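Valgate kitchen opens its doors again

By Maysoun Matar
December

I popped into the Valgate community kitchen just after 10 in the morning, meaning to stay for a quick look, and came out well after lunch with jam on my sleeve. It has been shut since the spring while the floor was redone and the old units were taken out, and I'd half forgotten how much I missed the place.

Gunhild Skov, who runs the cookery sessions, was in the middle of sorting the crockery when I got there. The appeal for kitchen things went out in the autumn and people have been very generous — 300 items came in, from egg cups to a fish kettle that none of us could lift with one hand. Some of it is lovely. Some of it, Gunhild admitted, is going straight to the jumble sale.

The new worktables are white and wipe clean in a second, and I do like them. Gunhild is keen on having everything out where people can reach it before a session starts, with the bowl, the colander and the ketchup all on the table and the toaster oven at the side. She says the under-tens won't touch a strawberry if you hand it to them but will eat any number if they find it themselves. I can believe it!

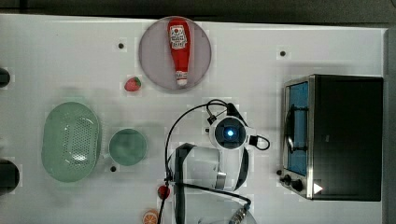
What's on and how to join

Sessions start up again this month, with two a week to begin with. The morning one is for parents and small children and sticks to simple things like fruit, toast and cheese on toast. The evening one is for grown-ups who'd like to cook a proper supper for once, and Hanne Brøndum will be taking that. Her first menu is baked fish with lemon potatoes (I've already put my name down, so that's one place gone).

The work came to £1,318 in the end, a bit over what was planned, mostly down to the flooring. The summer fair and the quiz night brought in £1,181 between them, and Fogh, the hardware shop on the corner, has paid the rest. They also threw in a box of tea towels, which were already in use when I left.

There are still gaps on the shelves. Gunhild would be glad of baking trays, sharp peelers and a decent set of scales, but please, no more mugs — there are two cupboards full. Drop things off in the mornings before 11, at the side door.

Places can be booked at the Valgate front desk or by leaving a note in the box by the stairs. Bring an apron and something to carry your supper home in.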